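Chapter 6
Who Pays, Who Decides: Donor Money and the Care of Displaced People

Most accounts of refugee aid begin with need. They count the people who have crossed a border, estimate what those people will eat and where they will sleep, and arrive at a sum. The sum is then compared with what governments have promised, and the difference is called a funding gap. Students meet this phrase so often that they stop asking what it measures. In this chapter we will treat it with some suspicion.

A funding gap is the distance between two numbers, and both are produced by people with an interest in the result. The agency that writes the appeal wants a figure large enough to be taken seriously and small enough to be believed. The donor that answers it wants credit for the full pledge, including money that was already promised under another heading. Neither side is lying, exactly. But a reader who takes the gap as a plain fact about hunger or shelter has skipped several steps.

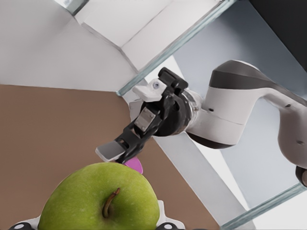

Consider the Reltumport appeal, which we will follow through the chapter. It asked donors for 665 million dollars over 3 years to support families living in the port district and in the settlement at Feletport, further up the coast. The opening conference was held in April, and by the end of it the organizers announced that most of the sum had been secured. When the pledges were later sorted by type, a good share turned out to be loans to the host government. Another share was earmarked for border equipment. What was left for schools, clinics and rent support was much smaller, and it came with conditions that the agencies on the ground had not asked for.

Defenders of earmarking say that taxpayers have a right to know where their money goes. That is a fair point, and we should not wave it away. The trouble is that earmarks tend to follow the fears and habits of the donor country. Of the 13 donors at the conference, 6 restricted their money to projects inside the settlement, where visitors could be shown a new building with a sign on it. Most of the displaced families lived in rented rooms in town. They were harder to photograph and harder to count, and they got less. 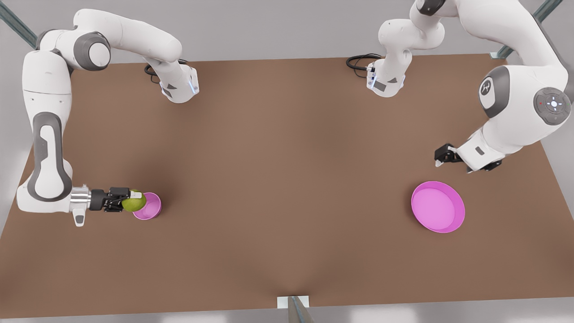

Two schools of thought have grown up around cases like this one. The first, often linked to the Grønli report, holds that aid works best when it is pooled and handed to a single body that answers to all donors equally. The second, set out in the Dusell papers, argues that pooled funds hide waste and that competition between agencies keeps them honest. Both have been repeated with great confidence. The evidence behind either is thinner than the confidence suggests, and much of it was gathered by offices whose budgets depended on the answer.

There is also the matter of what happens when a donor leaves. Cuts are usually announced as a call for reform, and sometimes reform is really wanted. Look at the timing, though. If a government demands changes and stops paying on the same day, the agency has no money to make the changes with. We will return to this in Section 6.4.

The figures in this chapter were last checked in December 2025. Treat them with the same care you would give to any others.

6.1 Reading an Appeal

An appeal document usually has a summary, a needs section and a budget table. Start with the table. Find out whether the costs are listed by person or by project, and whether staff and transport are shown on their own line or folded into something else.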